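Search this site
Enter keyword

Cord and Cloth Evening Returns in February

The Tridlow craft group meets again in February at 7 p.m. in the Pineo room. 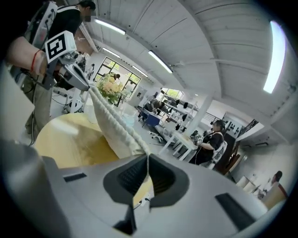 Keith Quinlan will cover braided cord as an edging for plain white cloth – how to lay it along a fold, keep the twist even and finish the ends. Cream cord is provided. Please bring your own cloth, washed and ironed, and a pair of small scissors.

There are 37 places. Gonçalo Brandão is taking names at the front desk. Roses for the tables are welcome if you have any to spare.

Recent items
Szewczyk hall heating repaired
Hitville book sale raises $400
Parking changes at Pineo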